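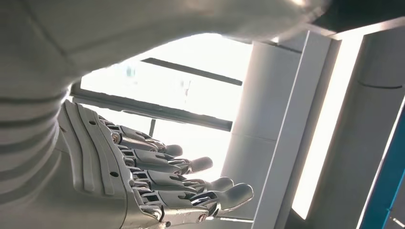
Robotic hand, four fingers extended

Ferry + rail on one ticket, or book separately? (Garkthorpe to Lindport)

lbassi
Planning Garkthorpe to Lindport in August with one change at Umport. The operator's site sells a through ticket, train to Umport and then the ferry. A reseller called Dow sells the two legs separately for less. The connection at Umport is 50 minutes on the timetable. Has anyone done this on separate tickets with checked bags? I'm more interested in what happens when the train is late than in the price.
Lino Bassi

quayside_m
Did it last summer on separate tickets. Train was 20 minutes late, I made the boat. Foot passenger check-in at Umport closes 30 minutes before departure, so your 50 minutes is really 20. Mine was a later sailing with a longer gap. I would not try it on the one you're looking at.

tarn77
The through ticket protects the connection. If the train is late, they put you on the next sailing with space at no charge. On separate tickets the ferry company treats you as a no-show. Read section four of the conditions before you pay Dow anything.

harrowgate_lou
tarn77 is right about the rule but overstates it. I missed the boat on a Dow ticket two years ago and the desk at Umport moved me for a small fee. There were seats. In August there may not be.

tarn77
A desk agent doing you a favor is different from a right to travel. I wouldn't plan around it with bags and a hotel booked at the other end.

lbassi
What about the bags? The site says they are "handled at the port" and leaves it there.

quayside_m
You carry them off the train yourself either way. There is a bag drop inside the terminal, left of the ticket desks, and you get them back on the belt at Lindport. Nothing is checked through from Garkthorpe, whatever the confirmation email suggests. The walk from the platform is covered but has one long ramp.

pelt_and_post
Has anyone mentioned points? The through ticket earns 1000 on the rail side and nothing on the ferry. Booked separately and direct, it's 1000 for the train and 3000 for the crossing. Dow bookings earn zero on both. If you collect them, the third option is to book each leg with its own operator.

harrowgate_lou
That costs more than Dow and still leaves the connection unprotected. Worst of both in my view, unless you travel that route a lot.

pelt_and_post
I do travel it a lot. A one-way upgrade to a cabin is 3000, so one crossing pays for it. For a single trip I agree with you.

lbassi
Single trip. Points don't matter to me. Is there an earlier train that works with the same sailing?

quayside_m
Yes, the one before it, an hour earlier. It stops at every station but gets you to Umport with time to spare. The cafe in the terminal shuts after the morning boat, so bring food.

tarn77
If you take the earlier train, separate tickets are defensible. I'd still price the through ticket on that train first. The difference shrinks outside the peak departures - when I checked for my own dates it was less than the cost of lunch on board.

lbassi
Checked it. The through ticket on the earlier train is slightly more than Dow. Booked the through ticket, with a seat facing forward. Will post the arrival times at Umport when I'm back.

harrowgate_lou
Please note which ramp door was open too. They kept changing it last year.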